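Kekia Two-Finger Ribbed Gripper Kit

Home > Arms and Grippers > Grippers for Home and Workshop Builds

Supplied by Zanico
Status: in stock
Page prepared by Pavithra Kamath, product information

The Kekia gripper kit is intended for persons building a small robot arm at home or in a shared workshop. It is supplied as a set of parts for assembly by the purchaser and requires hand tools only. The kit fits the Panicker wrist plate directly. Other arms may be used with the adaptor listed under Accessories.

The fingers are ribbed along their length, with a row of open cells between the ribs. This keeps the weight at the wrist low and allows the fingers to give a little when they close on a thin-walled item such as a drinking cup. Purchasers who intend to lift hard or heavy items should read the section on limits before placing an order.

A mount for a small wrist camera is included. The camera itself is sold separately. When fitted in accordance with the instructions, the camera looks outward between the fingers, so that both remain in view when open. 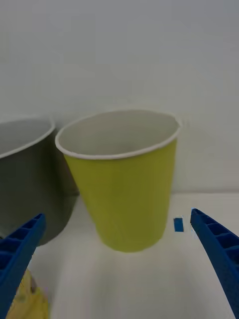
Blue fingers open on either side of a yellow-green cup.
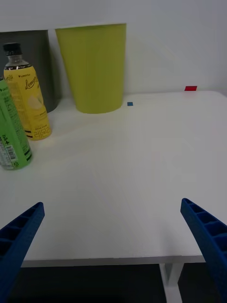

Reading time: 4 minutes

What is supplied

Ribbed fingers, blue, one pair
Finger carrier with slide rail
Drive motor with lead, 900 mm
Wrist camera mount
Bag of screws and washers
Printed assembly guide

The motor driver board, power supply and wrist camera are not included. Zanico recommends the Briltix driver board, for which settings are given at the back of the assembly guide. Other boards may be used, but Zanico is unable to offer advice on their set-up.

Specification

Weight, assembled, without camera: 220 g
Motor supply: 14 V
Guarantee: 2 years, parts only
Finger colour: blue

Assembly

The builder should complete the finger carrier before fitting it to the arm. The slide rail must move freely by hand along its full travel. If it binds, slacken the four carrier screws, move the carrier from end to end, and tighten the screws again in the order shown in the guide. The motor should not be used to free a stiff rail.

Fingers are marked on the rear face for left and right. They are not interchangeable, and a finger fitted to the wrong side will not meet its partner squarely at the tip. The fixing screws are to be tightened until firm. Excessive force will crack the first rib.

The motor lead should be routed along the upper side of the wrist and held with the clip provided, leaving enough slack for the wrist to turn fully in both directions.

Setting up the work surface

A plain, level table placed against a plain wall is suitable for first trials. The arm must be fixed securely to its own base before power is applied. Small pieces of coloured tape may be used to mark positions on the table, so that items can be returned to the same place between attempts.

Purchasers are advised to begin with a single light cup and to introduce bowls, bottles and other containers once the open and closed positions have been stored. Items standing close together call for a slower approach, as the outer side of a finger may push a neighbouring item before the gripper closes. Clear plastic and shiny labels can be difficult for a camera to judge under strong light, and a lamp directed at the ceiling will often give better results.

Limits of use

The gripper is not suitable for glass, for hot liquids or for any item with a sharp edge. Bottles should be lifted only when empty. The kit must not be used near the face or hands of any person while under power, and in a shared workshop the power switch must be within reach of the operator at all times.

Accessories and spare parts

Replacement fingers, pair
Adaptor plate for other arms
Carrier screw set
Motor lead, extended

Revision note

The assembly guide was revised on 30th July. The revised guide corrects the order of the carrier screws and adds a drawing of the lead clip, following comments received from Vignesh Kurian and Sumathi Mudaliar during their own workshop build. Purchasers holding the earlier guide may request a replacement free of charge.

Enquiries

Questions regarding fitting should be addressed to Anil Gounder, technical support. Schools and shared workshops wishing to order several kits should write to Subbarao Kaimal, giving the make of arm in use and the delivery address.

Related products: Panicker wrist plate | Briltix driver board | Zanico wrist camera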